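Table and Kitchen > Serving Pieces > Woven Baskets > Fitting and Cleaning

How to Fit, Check and Clean a Woven Bread Basket

2/11/26
By the Vidance serving desk

This procedure covers a rectangular woven basket with sloping sides, used on the table for long twisted rolls. It applies to synthetic strand. Natural willow and rattan need less water and are covered at the end. The work can be done at a kitchen counter.

You will need the basket, one roll of the type you plan to serve, a soft brush, two lint-free cloths, dish soap, a measuring jug, and a cotton liner. A dry paintbrush with a narrow head is useful for corners.

Set the basket and the roll on a plain light surface, well apart. Strand damage and crumbs in a dark weave are hard to see against wood or a patterned cloth.
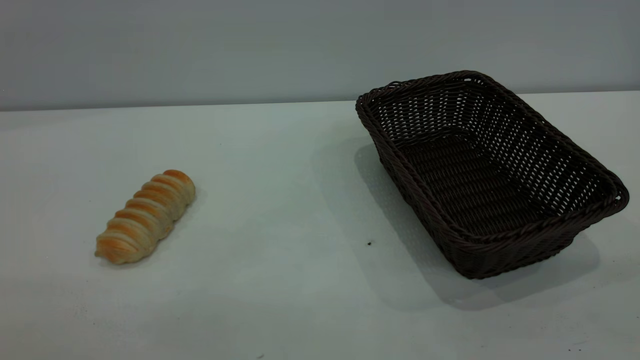
CRUZADO, December. The steps below replace the earlier Vidance sheet on bread baskets, which assumed a flat liner and round rolls. The measuring method is new. The cleaning mix is weaker than before, as the old one left a film on dark strand.

Step 1. Measure the floor, not the rim

A basket with flared sides is wider at the top than at the bottom. The opening gives a false idea of how much it holds in a single layer. Measure the floor inside the basket, corner to corner along the long side, then across. If the corners are rounded, stop the tape where the floor begins to turn upward.

Write both numbers on a piece of masking tape and stick it to the storage shelf. Do not stick it to the basket. Adhesive collects in the weave and holds flour.

Step 2. Measure the roll

Lay the roll on its side. Take the length from tip to tip and the width at the thickest coil. Twisted rolls are rarely the same at both ends, so check both before deciding on the width.

Compare the roll with the basket floor. The roll should lie flat along the long side without either tip riding up the slope. A roll that bridges from one sloping side to the other will rock when the basket is passed, and the ridges will rub against the strands. On a glazed roll this takes the shine off the crests and leaves flakes in the weave.

Leave a finger's width between rolls. If you are serving more than the floor will take, use a second basket. Stacking twisted rolls works only when the ridges of the upper roll sit in the grooves of the lower one, and most shapes will not do this for long.

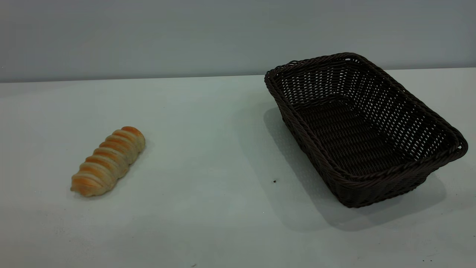

Step 3. Check the weave

Tilt the basket toward a window or lamp so that light comes through from behind. Gaps between strands will show as bright points. Look for a regular pattern. A single gap that is much larger than those beside it means a strand has shifted or broken.

Work in this order:

1. Floor. Press lightly with a flat hand. It should give evenly.
2. Seam where the floor meets the sides. Strands bunch here and crumbs collect behind them. Run the dry paintbrush along the full seam.
3. Sides. Look along the strands for ends that have worked loose.
4. Rim. Feel the edge with a dry cloth. If the cloth catches, find the end and mark it with thread.

A shifted strand can be pushed back with the handle of a teaspoon. A broken strand on the floor is a reason to stop using the basket for bare bread, although it can still hold wrapped items. Trim a loose end flush with nail scissors. Do not pull it.

Open lattice and close weave behave differently in use. An open lattice lets crumbs fall through to the table and lets steam out from under warm bread. A close weave keeps crumbs in and dries slowly after washing. Many woven pieces have both, and each part should be checked separately.
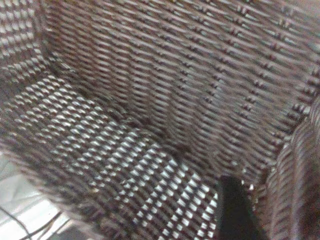

Step 4. Wash

Tap out loose crumbs over a sink with the basket upside down. Brush the inside along the strands, then across them.

Mix 800 ml of lukewarm water with 4 ml of dish soap. Dip the soft brush, shake it once, and scrub the floor first, then the sides, then the rim. Do not soak the basket. Water that sits in a braided edge takes a long time to come out and will drip onto the cloth at the next meal.

Leave the soap on for no more than 10 minutes. Rinse under a slow tap, turning the basket so that water runs out through the weave and does not pool in the corners. Wipe with the first cloth. Press the second cloth into the seam and along the rim.

Dry upside down on a rack, away from a heater. Synthetic strand softens near direct heat, and a rectangular basket will set out of square. To check, place it on a flat counter and press each of the 4 corners in turn. If one lifts, leave the basket right side up overnight with a heavy book on the floor panel.

Step 5. Line and load

Use the cotton liner for glazed rolls. The Gilavance pattern (long rectangle, cut corners) follows sloping sides better than a square napkin. The Brendel pattern has a hem that is too thick for small baskets. Place the liner with the fold on the floor and let the edges come up to the rim without covering it, so that the basket can be gripped.

Load from one end. Keep the tapered tips pointing the same way.
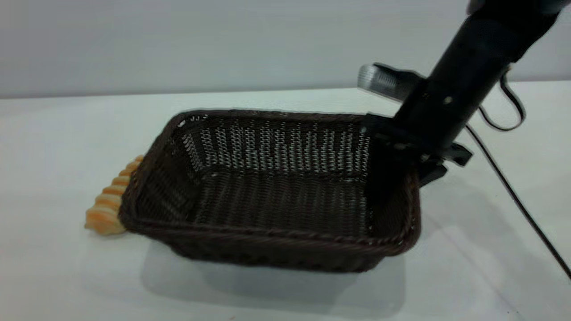

Rectangular woven basket, dark brown, with ridged roll at left.

Natural materials

For willow or rattan, skip the wash in Step 4. Brush dry, then wipe once with a damp cloth and once with a dry one. Check the rim twice a year. Store with nothing stacked inside.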